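The Planner and the Ear Loop

By Sunday we had 58 episodes and a policy that believed every mask was a brick.

I loved it anyway. I loved it the way you love a puppy that runs into the same door. Plurklow was the name of the planner (I typed it at two in the morning and it stuck), and Gadanska was the perception stack that fed it, and between them they could look at a soft blue thing on a patterned cloth and decide with total confidence that it was a solid box with rounded sides. Then Plurklow would plan a beautiful, smooth path straight to the middle of the box and close on it, and the simulated mask would fold up like a letter and slide out the bottom.

"Cloth is hard," said the message pinned at the top of our channel. Well, yes! That was why I wanted to do it.

So we went back to the tabletop and did it by hand, again and again, squeezing the trigger and watching the pads come together. I started to notice what my own wrist was doing. It never went for the middle. It came in a little late and a little tilted, and it slowed down just before contact, as if it were listening. None of that was in the planner. I ran to the laptop and wrote a cost term for it with one hand still in the grip.
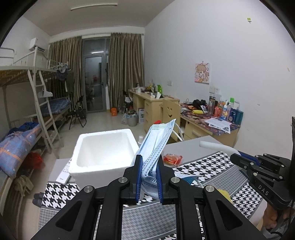 Cervantes thought the tilt was a red herring and that the slowing down was everything. Take the approach speed out of the path entirely, came the argument, typed so fast that half the words were missing letters, and let the controller choose it from how sure Gadanska is about the surface. Sure means fast. Unsure means creep. The planner shouldn't even know what a second is.

I read that standing up. Then I read it sitting down, and then I deleted my cost term, which had been alive for eleven minutes.

It took the whole evening to pull time out of Plurklow. Time was everywhere in there, in the waypoints, in the smoothing, in a test I had written back in December and forgotten. Every place I cut it, something else went red. But the code got shorter! I kept scrolling up to check that I hadn't lost a file.

The first replay with the new controller was awful. It crept toward the mask, got less sure the closer it came, crept slower, and stopped with the fingers open, a hair away, forever. I laughed so hard I had to get up and walk to the door and back. We had built something shy.

A floor on the speed fixed that. Then the loops. Gadanska kept dropping the ear loops as noise, thin pale threads that flickered in and out of the depth map, and Cervantes and I went back and forth until we agreed to stop throwing them away and just carry them along as maybes. Up to 34 maybes in a single pass, each with its own little number going up and down. I put them on the plot in orange and they wriggled.

At 2 I pressed run on the full set. The pads came in late, tilted, slowing. They closed near the edge, on the pleats, and the simulated mask stood up between them and stayed.

I typed one line into the channel, all capitals, no spaces. The reply came before I had let go of the key.

Now do socks.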